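首页 > 企业服务 > 讲座资料 > 应收账款融资（讲者备注）

讲者备注，给自己看的，会后上传版没怎么改。7月10日，Statiddale，楼上那间。

开场别超时。上回讲透支讲拖了，后面的人没问成问题。

先报一下家门：Murncombe 企业信贷这边的，管小额度，平时跟店主、作坊、小加工厂打交道。今天只讲一件事，拿没收回来的货款去换现金，怎么换，贵在哪，合同哪几条要看。房贷不讲，车贷不讲，有人问就请他会后找前台留电话。

先问现场：谁手上有开出去还没收到钱的发票？举手。估计大半都举。再问：谁最近为这个睡不好？（停一下，等笑）

然后直接进正题。

一，钱卡在哪里

货发了，发票开了，对方账期写着三十天，实际拖到六十天、七十天。这中间工资要发，房租要交，进货的款供应商可不等你。账面上赚钱，帐户里没钱。这种情况不算经营不好，很多长得快的小公司都这样，单子越大越缺钱。

讲 Hinrichs 的例子。做木窗的，老客户，同意我讲，但别讲他家客户是谁。接了一个学校的大单，木料要先付，工人要加班，学校那边验收完再走流程付款。中间隔了 4 个月。老板第一反应是来申请定期贷款，我们看完说，你缺的是这几个月的周转，背一笔好几年的贷款没必要，利息付得冤。

（这里慢一点，好多人混淆这两个东西）

定期贷款：买机器、装修、买车，东西用很多年，钱也分很多年还。
透支额度：零碎的缺口，今天少点明天补上，随用随还。
应收账款融资：缺口跟着发票走，发票大，能拿的钱就多，发票收回来了，借的也就平了。

三样东西不互相排斥，有的客户同时用两样。但是别拿透支去买机器，也别拿发票的钱去付头期款。讲到这儿有人会点头，可能自己就干过，别点名。

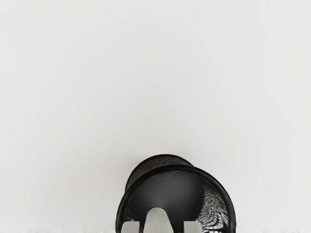

渲染图：黑色夹爪，浅色背景

二，流程，讲快点

第一步，你照常供货、开发票。
第二步，发票副本交给我们，或者从你的记账软件里直接推过来。
第三步，我们核一下，买方是不是真公司，货是不是真的收了，有没有争议。
第四步，预付一部分给你，打到你账上。
第五步，买方到期付款，我们扣掉预付的本金、利息、手续费，剩下的还给你。

第三步最容易卡。卡在哪？送货单没签字，签字的人不对，发票抬头写错一个字，订单号漏了。这些都是小事，但一件就能耽误好几天。回去以后先做一件事：看看自己的送货单，最下面那一行有没有人签。

记账软件这块提一句 Takik 就行，我们有客户在用，能导出账龄表。不替他们做广告，别的软件能导出也一样收。用表格手工记的也收，只是麻烦一些，每个月末要自己对一遍。

账龄表是什么，现场肯定有人不知道。就是一张表，谁欠你钱，欠多少，欠了多久。按没到期的、过期一个月内的、过期更久的分栏。审批的人第一眼就看这个。过期很久那一栏要是很厚，额度就上不去，再谈也没用，先去催款。

三，明着来和暗着来

两种做法，名称各家叫法不一样，我按意思讲。

一种通知买方。买方知道发票转给了我们，钱直接付到我们指定的账户，催款也可以由我们来催。好处是省一个人的工，坏处是有的老板怕客户觉得他缺钱。

另一种不通知。你自己催，自己收，收款账户看上去还是你的名字，实际由我们管。要求高一点，要看你的内部流程，要看过往的坏账，规模太小的一般批不了。

关于“客户会不会看不起我”，这个每场都有人提。我的经验是，大的采购方见得多了，财务部每天处理这种通知，没什么感觉。真正会多想的是那种做了很多年的熟人客户，老板和老板认识的。那就提前打个电话，自己先说，别让人从信里看到。Hinrichs 就打了，对方说知道了，就这么一句。

四，追索权，这段必须讲清楚

买方不付钱，谁承担？

有追索的：买方到期不付，过了一个宽限期，预付的钱你要退回来。风险还在你这边，我们只是把时间提前了。费用低。

无追索的：买方破产、付不出，损失由我们这边承担，一般背后有信用保险。费用高，而且只保“付不出”，不保“不肯付”。什么叫不肯付？他说你的货有问题，尺寸不对，晚到了。这种叫争议，争议不在保障范围里，预付照样要退。

（重复一遍，上次有两位会后还是弄反了）

无追索不等于什么都不管。合同里找“争议”这个词，看定义写得多宽。写得太宽的，买方随口一句不满意，就给你划到争议里去了。

Volker Dreßler 原来是做这块法务的，他的建议是把附件也打印出来看，正文写得客气，附件里才写扣款顺序。这点可以讲，他不介意被引用。

五，价格，不要只看一个数

宣传单上最大的字是预付比例。有的同行印的是“最高 95%”。注意“最高”。实际拿到多少，看买方是谁，看行业，看你是不是把大部分发票都压在一家买方身上。建筑类的会低，因为有分期验收、有质保金。食品批发的也会低，退货多。

费用一般分这些：

服务费，按发票金额收，不管你用没用钱都收。
资金利息，按你实际预支的钱、实际用的天数算。
开户费，一次性。
审查费，每年有人来翻一次账，有的收有的不收。
当天到账的转账费，单笔看着少，频繁用就多了。
最低收费，这个要重点讲。

最低收费是什么意思：你一年发票开得少，服务费算下来不够数，也要补到一个底数。我手头这份样本合同写的底数是 2560，一年。季节性生意要特别当心，冬天没单子，这个钱照收。卖花园家具的、做户外婚宴的，在坐有没有？你们把全年发票额估低一点再去算，别按旺季估。

年底一算，把所有费用加起来，除以实际平均用到的钱，得出来的才是你真正的成本。拿这个去跟透支比。有时候透支便宜得多，那就用透支，我们自己柜台上也会这么劝。

（白板上写一遍算法，别用幻灯片，幻灯片那页的分母写错了，还没改）
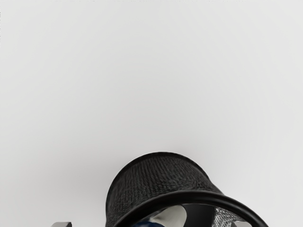
只想融一张发票，不想把整本账都交出来，行吗？
可以单张做，叫选择性融资，费率比整本账高，每张都要单独审，买方最好是信用记录清楚的公司。

六，合同期和怎么退出来

进去容易出来慢，这话我对谁都讲。

合同期常见是 12 个月，到期自动续。想走要提前书面通知，电话不算，口头跟客户经理讲也不算。通知期写在哪一条，签之前用笔圈出来。错过那个窗口就又续上一轮。

退出的时候，预付的余额要一次结清。很多人没想到这个。你习惯了发票一开钱就来，突然停掉，等于中间空了一个账期的钱。要么靠积累，要么有透支接着，要么慢慢把预付比例往下调，调几个月再退。我推荐最后这种，痛苦小些。

个人担保也在这一节讲。有的合同要董事签字担保，夫妻店常常两个人都签了，签的时候没细看。问清楚担保范围，是只担保欺诈、虚开发票，还是连买方不付款也担保。两个差得很远。不明白就拿回家，让律师或者会计看一晚再签，哪家催你当场签，你就更不要当场签。

再加一条：现有的贷款银行可能已经在你的应收账款上设了押。先查。有押的要先让对方放开或者让出顺位，这个手续慢，有的拖几个星期。等钱急用了才来查就晚了。

七，什么情况我会劝你别做

卖给个人顾客的，开不出公司发票，做不了。
利润本来就薄的，费用一扣就没了，先谈涨价。
长期亏损拿这个补洞的，补不上，洞会变大。
客户只有一家的，能做，但是额度低，那家一出事全停。
其实只是催款不勤快的。先催。催了再说。

催款这里讲 Kyriaki Balaskas 那套办法。她以前在批发公司管应收，后来到我们这边做培训。办法很土：发票到期前几天打个电话，不催钱，只问“发票收到没有，资料齐不齐，排进付款批次没有”。很多拖款的原因就是发票压在谁的邮箱里没人转。打完电话，记下对方名字，下次直接找他。她那时候把平均收款时间缩短了大约 12 天，没花一分钱融资费。

还有，付款条件写在发票正面，字别太小。逾期利息可以写，写了不一定要收，但是写了就有个说法。

换供应商那头也可以谈。你这边收款慢，跟上游要长一点的账期，给个理由，拿着订单去谈。不是每家都答应，问了也没损失。

八，来之前准备什么（这页会发给大家，不用抄）

最近的账龄表，应收和应付都要。
最近一份年报或者会计出的报表。
最近几个月的银行流水。
主要买方名单，付款条件。
一两份完整的样本：订单、送货单、发票，三样能对上号的。
有没有欠税，有就直说，有分期协议就带上协议。瞒着不说，查出来基本就谈不下去了。
现有贷款和担保的文件。

材料齐的话，审得就快。缺一样就来回发邮件，两边都烦。秋天那批最挤，九月以后大家都在备年底的货，想赶在旺季前用上钱的，早一点递。

收尾：留时间提问，别再加例子了。如果没人问，就问第一排“你们行业一般账期多长”，基本就能聊开。不评论别家银行。不现场给报价，有人逼就说要看账龄表。

茶水在外面走廊。表格放门口桌上，填完交给 Kyriaki，没填完的带回去慢慢填也行。

投影仪遥控器记得还。

读者留言

木头铺子：讲得太快了，不过追索那一段总算听懂了。之前签的那份回去翻了，附件里果然有扣款顺序，我压根没看过。

阿岚：请问最低收费能不能谈？我们做节庆布置的，半年忙半年闲，按全年收底数实在吃不消。

讲者回复阿岚：可以提，有的合同能改成按季度算，或者第一年减半。把两年的月度开票额带来，比空口谈有用。

路过的会计：第五节那个算法，分母要用平均预支余额，不要用额度。我有客户拿额度去除，算出来便宜得不得了，白高兴。

Statiddale 老周：幻灯片什么时候传？只有备注看着有点费劲。还有“在坐”写错了，应该是“在座”。

讲者回复老周：收到，幻灯片改完分母就传。错字先这样吧，下一版一起改。

小满：到期前打电话那个办法我试了，第二个客户就说发票根本没收到，重发一遍，这周排进付款了。谢谢 Kyriaki。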